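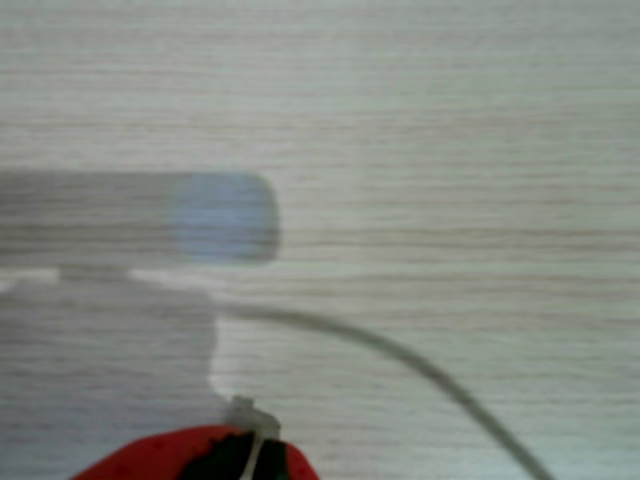 4. Caring for the wood-grain surface

This section covers the pale wood-grain top supplied with Lindenell desks and side tables. It applies to both the straight and the corner versions. For the frame and legs, see section 3.

The top can be used as soon as assembly is finished. Leave the protective film on until the desk is in its final position, then peel it off slowly from one corner. Any adhesive left behind comes off with a damp cloth and a drop of dish soap.

4.1 Everyday cleaning

1. Clear the top and unplug anything that is charging on it.
2. Wipe off dust with a dry microfiber cloth, following the direction of the grain.
3. Dampen a second cloth with lukewarm water and wring it out well.
4. Wipe the top from one end to the other, again along the grain. Wiping across it tends to leave streaks that show in low light.
5. Dry the edges and the cable notch by hand.

Note: Streaks are easiest to see from a low angle with a window behind the desk. If they remain after drying, repeat step 4 with clean water only.

CAUTION: Do not use scouring powder, steel wool, acetone or furniture wax. Wax builds up in the grain pattern and turns yellow.

4.2 Marks and stains

Coffee, tea and ink should be wiped up within the hour. For a dried mark, lay a damp cloth over it for ten minutes and then wipe. Pencil comes off with a white eraser.

For grease, use Ustent surface cleaner or a mild dish soap, then rinse. Test the cleaner first on the underside near the back edge.

Scratches that catch a fingernail cannot be polished out. Shallow ones can be filled with the Gazi repair stick in the light gray shade – the warmer shades will show against the pattern.

4.3 Cables

1. Decide where the lamp, charger and other powered items will stand before routing anything.
2. Run each cable toward the back edge in a gentle curve. Sharp bends wear out the cable jacket and can pull a light item out of place.
3. Pass the plug down through the notch and fix the cable to the underside with the clips in bag C.
4. Leave enough slack for the item to be turned or moved forward.

Note: Dark rubber feet and some soft cable jackets can leave a gray mark on pale surfaces over time. Move items a little every month or put a felt pad under them.

CAUTION: Do not run power cables under a desk pad or under stacked books.

4.4 Load and heat

The straight top holds 400 N spread evenly. Do not sit or stand on it, and do not clamp a monitor arm to the front edge.

Hot pans, irons and glue guns must be placed on a heat mat. The surface withstands 90 °C for a short time only – a cup of coffee is fine, a kettle straight off the stove is not.

4.5 Spare parts

Replacement tops, clips and felt pads can be ordered from Vukimden customer service. Give the part number printed on the label under the top. The felt pad set is part 469 and fits all desks in the series.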